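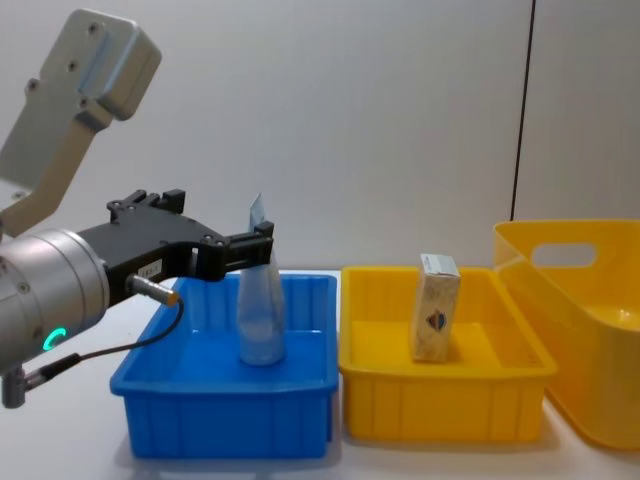 VISTHORPE, May – Kunholm, a supplier of household refills to independent grocery stores, will begin sending its refill pouches to stores in returnable plastic bins this summer. The bins replace the single-use cardboard cases the company has used since it opened its Visthorpe packing room.

The change covers the full Prurenura line, which is sold in clear, bottle-shaped pouches. Stores will receive the pouches in shallow, open-topped bins, put them straight on the shelf or leave them in the bin for display, and hand the empty bins back to the driver at the next delivery.

Kunholm tested the bins over the winter with stores on its Barroso delivery route. During the trial 2,651 pouches went out in bins, and 227 bins were in use by the time it ended. All but two of the bins came back. Stores on the route will keep their current bins and do not need to do anything new.

"Our cases did their job, but they were only used once and the stores had to flatten them and find a place for them," said Pirjo Lindqvist, general manager of Kunholm. "Several store owners asked us for something they could give back. We listened, and it took us almost two years to find a bin we were happy with."

The choice of bin came down to the shape of the pouch. A pouch that narrows toward the top and widens toward the bottom tends to lean when it is moved, and pouches that lie on top of each other get creased. Kunholm looked at deeper crates and at folding ones. Deep crates encouraged people to stack the pouches in layers, and the folding crates had hinges that could catch on the film.

"A low bin is easier to pack and easier to unpack," said Henryk Grabowska, who runs the packing room. "You can see what is in it, and you can lift a pouch out by the top without digging for it. We had a few arguments about how many should go in each one – in the end we left some space, and the packers prefer it that way."

Returned bins will be washed in Visthorpe and checked for cracks before they are packed again. Bins that are damaged will be taken out of use and sent for recycling. Stores are asked to empty out any labels or paper before handing bins back, and to keep them indoors between deliveries.

There is no deposit on the bins and no change to wholesale prices. Order sizes, item numbers and delivery times stay the same. Stores that have no room to hold empty bins can ask to stay with cardboard cases through the end of the year.

Gilberto Lozano, who took part in the trial at his grocery store in Barroso, said the main difference was in the back room. "I used to break down boxes every morning before we opened. Now the bins sit inside each other by the door and they go out with the driver," he said.

Kunholm will write to each store before its first bin delivery. Routes in and near Visthorpe will switch first, followed by the remaining routes as more bins arrive.

About Kunholm

Kunholm packs and delivers household refills for independent grocery stores. Its offices and packing room are in Visthorpe.

Press contact: Gunnel Holmgren, Kunholm
Store questions: Bianka Veres, customer service, Kunholm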